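Trendale Hand-Held Gripper Pair, for demonstration recording
Sold by Pukwood Lab Supply
Page last revised May 28, 2021

We stock the Trendale pair and we sell a fair number of them, so take what follows as coming from a shop that would like you to buy one and would rather not have it sent back in October.

The pitch goes like this. A person holds one gripper in each hand, does an ordinary table task, and the recordings are used to train a policy for a two-armed robot. No robot is needed while you record. Trendale says this is faster than teleoperation and that the results carry over to the arm "with minimal loss." The first half we believe. We have watched people who had never touched the tool get through a session without much trouble. The second half depends on what you count as loss, and the brochure doesn't say.

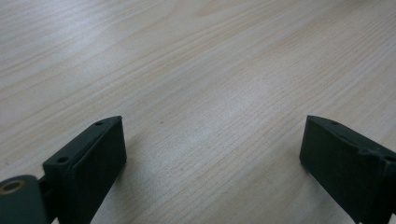
The wide jaw opening is what most buyers ask about first. It is generous, and it makes reaching over a rim easier for the operator. It also lets the operator be sloppy. A person can come in off center and correct by feel on the way down. Whether a policy learns the correction or just learns to come in off center is a question we have put to Trendale twice.

What the numbers say

The figure you'll see quoted is from the Lirach trial, run by Svenja Thaler and Luzius Baumgartner. They recorded 800 demonstrations of a tabletop sorting task and kept 789 after screening. That is a very clean set. It speaks well of the hardware and of the tracking, and we have no quarrel with it. But a kept recording only means that the file was usable. It tells you nothing about what the robot did later.

Kgomotso Msimang repeated the training on our own bench with a random 200 of those recordings and saw no clear difference in how the policy behaved. Maybe the task was too easy. Maybe the extra recordings were too much alike. We lean toward the second – one table, one height, the same few operators – but we haven't tested it, and neither has anyone at Lirach as far as we know.
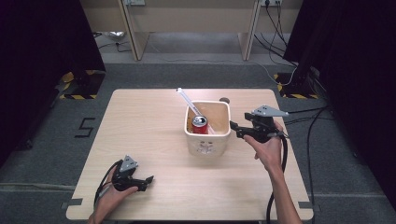 Two-handed work at the table, one gripper per hand.

Before you order

The pair is cabled. Plan where the cables will run before you settle on a table, and let operators practice with them attached.

Fingers are sold separately as well as in the set. The Wyss mounting plate does not fit the current version, whatever the old listing said.

Elfriede Fuchs handles loans. You can have a pair for 2 weeks at no charge apart from shipping, and we'd suggest doing that if your task involves thin or flexible items. Record a small set, train on it, put it on your arm and look at the failures. If you get a result that disagrees with ours, send it to Prasert Jaidee and he will add it to this page, good or bad.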